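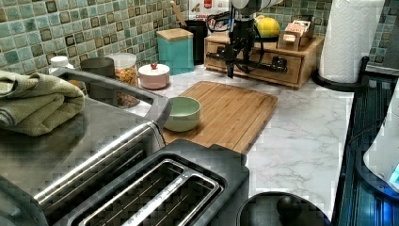
Last updated: Jul 7, 2022

Home Projects Kitchen Lab Reports Contact

Reading time: 6 min

The Back Row: How Storage Along a Countertop Gets Used
Kai Grube and Dagmar Vaněk
Household Design, second-year project
Adviser: Eckhard Hamann

Why we picked the back of the counter

Our first proposal was about refrigerators. We wanted to find out how people find things in them, and we had a whole plan with shelf maps and door timers. Then Dagmar spent an afternoon cooking with a friend and noticed that the refrigerator was opened a lot less than the jars along the wall were touched. Salt, spoons, snacks, tea, more snacks! We threw out the shelf maps the next day and we have no regrets.

By "back row" we mean the strip of counter against the backsplash where canisters, crocks and small boxes stand. It's storage, but it is also the part of a kitchen that people decorate, and those two jobs pull against each other in ways we found really fun to look at. A canister can be beautiful and a pain to open. A plain jar you can see into gets used all day long.

Our question was: does the order of the back row change how much reaching and shuffling a cook has to do? By shuffling we mean moving one thing out of the way to get at another.

The kitchen

We worked in one kitchen the whole time, which belongs to Waltraud Wiegand, Kai's landlady. She cooks every day and bakes most weekends, and she let us tape paper labels inside her cupboard doors, so she has our thanks forever. The wall behind her counter is covered in small square mosaic tiles, a mottled mix of sea green, gray-green, cream and dark olive. We mention the tiles because they mattered more than we expected (see Color, further down).

Starting from the left, the back row has the container with the white cap, the gray metal canister, the clear glass jar with the white lid, the little pink jar with the red knob, the teal canister with the pale wooden lid, the black utensil crock and then the wooden drawer box up against the tiles. The pink jar stands in front of the teal canister. The small wooden caddy lives on top of the drawer box, and so does whatever fruit is waiting to be used.

What we did

We compared two layouts over two periods of the same length. In the first one, Waltraud's row stayed exactly as she had always kept it, tall things in the middle and small things wherever they fit. In the second one we rearranged it using three rules we had agreed on with her:

1. Anything used for stirring or scooping stands next to the place where the mixing bowl goes.
2. Snacks go to the left, away from the mixing spot, so that hungry people and cooking people don't bump elbows.
3. Flat tops count as shelves.

Every time somebody took something from the row, put something back or shifted something sideways, they made a mark on a tally sheet. One mark per touch. We printed sheets with 100 boxes each because that was how many fit on a page at a readable size, and on a big baking day Waltraud filled up to 200 boxes before dinner. Kai typed the sheets into a spreadsheet each evening.

We tried to get a proper wall-mounted rail from Roda into the project as a third layout, but it needed holes drilled through the mosaic and that was a firm no from Waltraud. Fair enough! We wouldn't have drilled through it either.

Results

In the original layout we logged 2,228 touches. In the rearranged layout we logged 1,398. We checked that against Waltraud's cooking notebook to see whether she had simply cooked less in the second period, and as far as we can tell from her notes, she made a similar spread of meals in both. We were so happy with this that we redid the addition by hand.

Most of the difference came from shuffling. In the old layout the utensil crock stood behind the canisters, and getting a spoon out meant tilting it forward or lifting a canister away first. Once the crock was pulled next to the mixing spot, in front of the taller packaging, spoons came out in one move. Waltraud said it was the single change she would have paid money for.

The drawer box surprised us. It used to stand on the kitchen table and collect mail. It's a small light-brown box with one drawer and a dark metal knob, and when we moved it to the back row we expected the drawer to be the useful bit. The drawer was hardly opened. The top was in use constantly. Being flat and a little raised, it turned into a tiny landing place: the caddy went up there, and a piece of fruit almost always ended up beside it. Waltraud told us she used more citrus once it was sitting up where she could see it, and we believe her, though we didn't track it on the sheets and can't put a number to it.

The glass jar was the most touched item in both layouts. No mystery there. It's clear, and what's inside is orange-brown and yellow and looks like snack food, and Kai is responsible for a good share of those tally marks.

Color

We hadn't planned to write about color at all. Malte Pfeiffer, who was in our review group, asked us why the teal canister hardly ever got put back in the wrong spot while the gray metal one wandered all over. We went through the sheets again and he was right. Our best guess is that the bright turquoise stands out against those softer greens, so people remember where it goes. The gray canister is open at the top, too, and things got dropped into it that didn't belong there (a cork, two rubber bands, a receipt).

The pink jar was nearly as steady as the teal one. It's so small that we worried it would vanish behind something, but in front of the teal canister it was easy to spot, and guests went straight for it.

This could be its own project! We would love to see somebody try it with matching canisters against a plain white wall.

What went wrong

Tally marks depend on people remembering to make them. Waltraud was excellent at it. We were less excellent, especially while eating. There are two evenings in the first period when the sheet was clearly filled in afterward from memory, all in the same pen stroke, and we left them in because taking them out felt like cheating.

The pen was also on a string that was too short. We fixed that late.

One kitchen and one main cook is a tiny sample, and Mr. Hamann's comment on our draft was that we had written up Waltraud's habits and called them countertops. He has a point. A second cook with a different reach, or a left-handed one, might want the whole row flipped.

If we did it again

We'd start in December, when the baking is at its heaviest and the row gets a real workout. We'd add a second kitchen with a deeper counter. And we'd write down which item each touch belonged to using a letter code from the first day, because we only brought that in partway through the first period and had to leave the early sheets out of the item comparison.

Waltraud has kept the new layout. The crock hasn't moved, the caddy is still up on the box, and the tally sheets are gone from the counter, although she did ask to keep the pen.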